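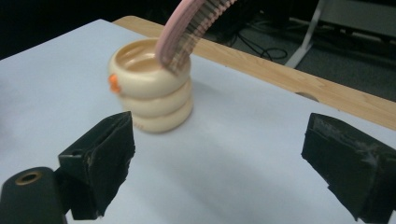

3. How families sort the small stuff

3.1 Where the question came from

I started this part of the study because of my own bathroom shelf. I'd been reading through the first batch of household diaries from Poltdale, and people kept writing about "the other pile," and I looked up and there was mine: hair ties, a dead watch, a library card from a town I left years ago. So I went back to the diaries and marked every line where somebody talked about small things that had no proper home. There were a lot more of those lines than I'd planned for (my highlighter ran out, and I had to borrow Paloma's).

Most of the earlier work on clutter is about volume. How much do people own, how many closets are full, does it make them unhappy. That's useful, but it skips over the thing our diary keepers cared about most, and that was where stuff goes when two kinds of stuff meet. A kid's plaything and a grooming item, as in Figure 1, belong to two different rooms in most of the homes we visited, and yet they kept turning up side by side in the diaries. I wanted to know what people do next.

Figure 1. A toy of three stacked cream rings, with a pink comb reaching into the cup-shaped top one.

3.2 What we asked people to do

Every household kept a paper diary through April. We gave them one prompt and tried hard to leave it alone: "Write down anything small you moved today, and where you put it." Ravinder Cloutier wanted a second prompt about feelings. I talked him out of it, and I'm still a little sorry, as you'll see in 3.4.

We ended up with just over 1000 entries. Emiliano Gallegos and I each read all of them and gave each one a label, working separately, then sat down with a pot of coffee and argued over the ones that didn't match. We agreed on most of them right away. The fights were nearly all over "temporary," a word our diary keepers used for anything from ten minutes to two years.

One more thing about the diaries. The Clurko forms we had used in the pilot had little check boxes for each room, and people hated them! They'd check "kitchen" and then write a whole paragraph up the margin. Plain lined paper did much better, and the entries got longer and funnier.

3.3 The landing spot

The pattern I didn't see coming was what I've been calling the landing spot. Nearly every home had one, and hardly any home had chosen it. It was a bowl by the door, or the top of the microwave, or the third stair. Things landed there because other things had already landed there, and once a spot had a few items on it, the whole family treated it as official.

One mother wrote, "I put the scissors on the piano because that's where the tape is. I don't know why the tape is on the piano." Her teenage son, in the same diary two pages later, called the piano "the office." I love that. They'd never talked about it, as far as I can tell, but they were both keeping the same system going.

Small children's things were the exception. Adults tended to move those straight away, sometimes more than once in an evening, and they went back to a bin or basket even when the bin was overflowing. Combs, brushes, and clips got no such treatment. They drifted from room to room for days, and the diaries are full of people hunting for them in the morning.

3.4 What I'd do differently

The diary entry I think about most is dated 11/03/2018, months after we'd stopped collecting. A woman in Poltdale had simply kept going and mailed us the extra pages. She wrote that her father's keys were still in the bowl and that she'd started putting her own keys somewhere else. Nothing in our coding scheme had room for that. Emiliano labeled it "storage, long-term," I labeled it "other," and we were both wrong. We left it out of the totals in Table 2, but I kept a copy above my desk.

So Ravinder was right about the second prompt. Evangelia Giannakopoulos is already trying a version of it with the Ledesma households, with a single open line at the end of each day, and her early pages look richer than ours. I'd also ask everyone in the home to write, kids included if they're old enough to hold a pencil. In the next section I turn to the landing spots themselves and how long they lasted.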